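Taches ternes sur un plan de travail en marbre gris

Ngân Nông
Bonjour à tous. J'ai un plan en marbre gris poli avec beaucoup de veines blanches. Je pose souvent dessus mon bol en porcelaine, celui avec les roses bleues, pour préparer la vinaigrette. 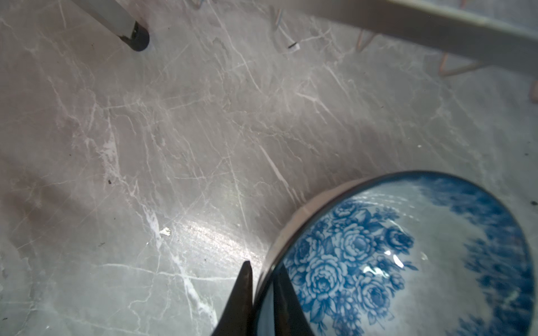
Depuis octobre je sens au doigt deux zones un peu rugueuses — est-ce le citron ? Le vinaigre blanc, je peux l'utiliser ?

Kheri Nyaga
Surtout pas de vinaigre ! L'acide attaque le marbre. Prenez du savon neutre, de l'eau tiède, et séchez bien. Si c'est encore rugueux, il faut repolir. Chez moi le marbrier a demandé 186 euros.

Xuân Thân
Moi je mets un plateau dessous.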